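Vakley Score Cues

A data card for short instrumental cues taken from film and television soundtrack sessions. Version 8, maintained by Siv Aasen and Liviu Preda.

Contents: 2,014 cues, stored as 48 kHz mono WAV with one metadata row each. Fields are cue_id, tempo, key, lead_instrument and mood. Tempo is blank where the cue has no steady beat – mostly drones and string pads.

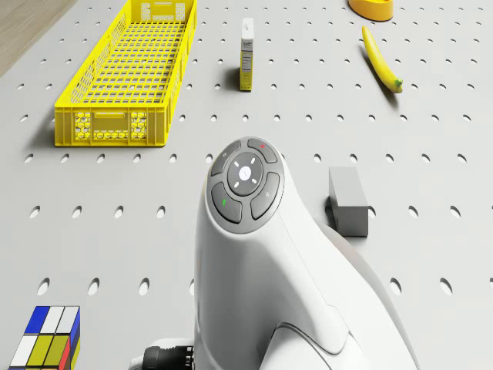

Yellow crate on a pale gray pegboard, rendered view.

Splits: the test set holds 660 cues, all from the Brernden sessions. No Brernden material is in train. Mood tags were written by two listeners and merged by Preda; where they disagreed, both tags are kept, separated by a semicolon.

Known issues: key labels for the Wernar cues are unreliable before version 6. Some fades end early. Choir cues are tagged "voice" even when the words are clear.

License: research use only. Credit the composer listed in credits.csv. Send corrections to Aasen with the cue_id in the subject line.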